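Varela Block Loan Collection
Progress report to the Grenddale Fund
Prepared by Seon-mi Ra, 24th April

1. Status

The grant covers inspection, repair and repacking of the building blocks lent to schools in the Aderville area. Inspection began in February. The collection holds 1000 blocks, kept as plain wood, plywood and painted stock. Sorting by type is complete. Surface repair is under way.
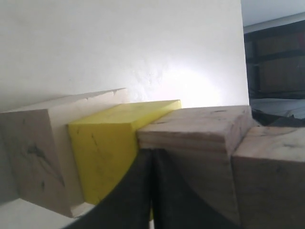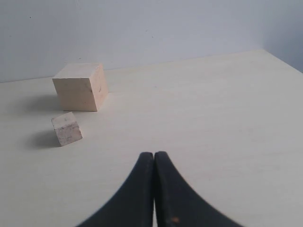
Blocks on the pale work surface. First picture: a row with pale wood at far left, then yellow, then plywood. Second picture: two wooden blocks, the larger standing toward the back.

2. Condition

Wear on plain wood is mostly at the upper edges, where chips form when blocks are tipped out of their crates. The large pale block in the first picture has a rough, chipped upper edge and a dark gray streak on its front face. It will be sanded along that edge. Streaks and knots that do not catch a fingertip are recorded and left alone.

Painted blocks are cleaned with a damp cloth. Thin scuffs, as on the yellow block, do not call for repainting under the repair standard agreed with Rutilio Camacho. Bare patches do.

Plywood is checked for lifting layers on all 6 faces. Any block with a split deeper than 3 mm is withdrawn.

3. Work remaining

Ionuț Buzatu is sanding the plain wood and expects to need three more weeks. Repacking follows by size, with the large blocks at the bottom of each crate. The old crate lists did not separate plywood from plain wood. Araceli Espinoza has redrafted them and the new lists are with the schools for comment.

4. Budget

Spending on abrasives and paint is within the approved line. Crate hardware from Grernar cost more than quoted, and the difference was met from the transport line. No change to the total is requested. Receipts are held by Abundio Ibarra and will be sent with the final claim.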